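Kodlow Shared Kitchen – minutes of the June meeting
Friday, 5:30 p.m., small room 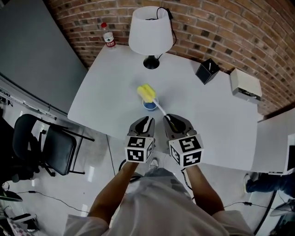
White table with the lamp, a cup and the yellow sponge brush.

1. Minutes of last meeting
Accepted with one correction: the rent for the shelf is 42 dollars, not 50.

2. Washing of cups
Several members complained that cups are put back with tea marks inside. It was agreed that each person washes the own cup the same day, with a long brush and not with the flat sponge, which does not reach the bottom. Brushes will be changed every month. The offer from Brarnix is 54 dollars for one box. Approved.

3. White table
The table stays at the wall. The lamp also stays, but its cord must be kept away from the cups and from water. Drinking bottles should be taken home in the evening – this was asked already in the last meeting.

4. Budget
For kitchen things we have 200 dollars until the end of summer. The price from Khalaf for new cups has not arrived yet. Moved to next meeting.

5. Other
The key for the cupboard is still missing.

Closed at 6:20 p.m.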